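Building Services Diary, Nuvport Building
Entry for July, ventilation changeover, second stage

The supply fan on the north air handler was stopped at 6:10 a.m. and the isolator locked off. Occupants of the ground floor had been given notice the previous afternoon. The south air handler stayed in service throughout, and the connecting damper on the second floor was opened by hand to give the north corridor a share of its air.

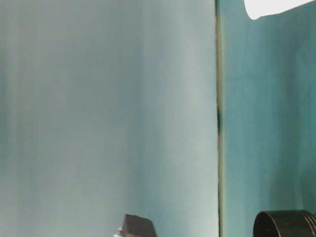
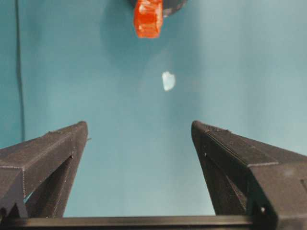
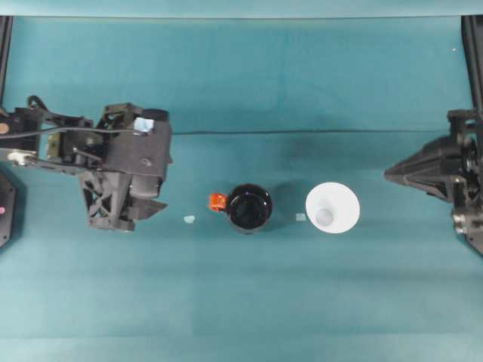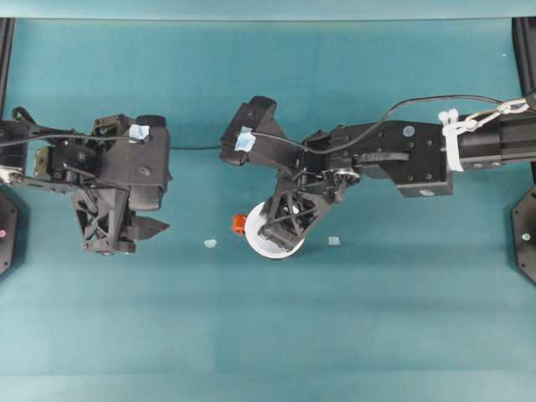
The old fan section came out in three lifts. The contractor had allowed for two, on the understanding that the motor and its base would travel together, but the plant room door frame is narrower than the drawing states and the base had to be unbolted. The drawing has been marked up and will be reissued. The same drawing shows a drain at the foot of the cooling coil that was moved some years ago, and this has been marked as well.

With the section open, the coil face could be inspected for the first time since the building came into our care. The lower third was matted with lint and fine gray dust. The upper part was clean. The fins on the left side are bent over in a band the width of a hand, most likely from a ladder, and were combed out as far as the tool would reach. The drain pan was sound, with light scale at the outlet and no rust. It was washed down and the trap refilled.

The new Wolora fan section was in place by 10:40 a.m. It is a direct drive unit, so the belt guard and the two spare belts kept on the hook behind the door are no longer needed. The belts fit the south air handler and have been moved to that plant room. The wiring was connected to the existing isolator after the cable had been tested. Rotation was wrong at the first start, and two phases were changed over at the motor terminals. At the second start the fan ran smoothly and without noise at low speed. A slight hum was heard in the middle of the speed range, and the drive was set to pass through that band without stopping there.

Filters. All 27 panels in the north bank were replaced. The old panels had been fitted with the airflow arrows pointing in both directions, which suggests that the last change was done in haste. The retaining clips on the bottom row are weak and four of them would not hold. Temporary clips were used. A full set is to be ordered, together with a new gasket for the access door, which leaks enough air to be felt with the hand.

Air readings were taken in the afternoon, once the system had run for 30 minutes with all doors closed. The main supply duct gave 1,630 cubic feet per minute, which is inside the range asked for in the specification. The branch to the Peng reading room gave 639 cubic feet per minute, which is high. The reading room has had complaints of cold drafts at the desks along the inner wall for as long as records have been kept, and it now seems likely that the branch damper was never set after the ceiling was altered. The damper handle is above a fixed ceiling panel. An access hatch will be needed before it can be adjusted, and a request has been sent for one.

Until the hatch is cut, the supply air temperature for the north side will be held two degrees higher than the normal summer setting. This should make the reading room more comfortable without harm to the other rooms, though the small meeting room on the west side may run warm late in the day. Staff who use that room have been told and asked to report any trouble to the front desk in the usual way.

Controls. The Wolora controller was joined to the building network without difficulty, but it appears on the operator screen under its factory name. All of the other units carry names given by the original installer, several of which have no clear meaning. The south air handler is listed as "Oreo," for reasons not recorded in any file held by this office. It is proposed that every unit be renamed by floor and direction before the end of summer. The change must be made in the alarm list and the trend log at the same time, or the history will be lost. The old names should be kept in brackets for one season so that the night staff can match them to the printed sheets.

The time schedule was copied from the old controller by hand. One error was found in the old schedule. The system had been set to start at 4:00 a.m. all through the year, when the approved start in summer is 5:30 a.m. It has been corrected. The effect on the electricity account should be visible in the next quarter, and the meter reading at the changeover has been written in the plant room log for comparison.

Smoke control. The fire alarm contractor attended at 2:00 p.m. and carried out the shutdown test. The north fan stopped on signal and the fire dampers on the ground and second floors closed. The damper on the first floor closed slowly and was tested twice more. It was lubricated and then closed in the proper time. It is to be tested again within the month and replaced if there is any delay.

Waste. The old fan, motor and base are on pallets in the loading bay, covered and labeled. The metal is to be collected by the contractor. The used filters were bagged in the plant room before being carried down, as the method statement requires. The loading bay must be kept clear for deliveries before 8:00 a.m., and the pallets were moved against the rear wall for that reason.

Items outstanding at the close of the day:

Access hatch in the reading room ceiling.
Clips and door gasket for the north filter bank.
Insulation on the new flexible connection, left bare at the lower corner.
Corrected drawing of the north plant room.
Second test of the first floor fire damper.
Handover manual from the contractor. The copy left on site is for the next size up and has been returned.

The connecting damper on the second floor was closed again at 4:45 p.m. and its handle tied. Both air handlers were left running on automatic. A final round was made at 5:20 p.m. and the corridor on the north side was noticeably quieter than before. A faint smell of new paint was present near the supply grilles and is expected to clear overnight. The plant room key was signed back in, and the south air handler is to be inspected next, beginning with its coil.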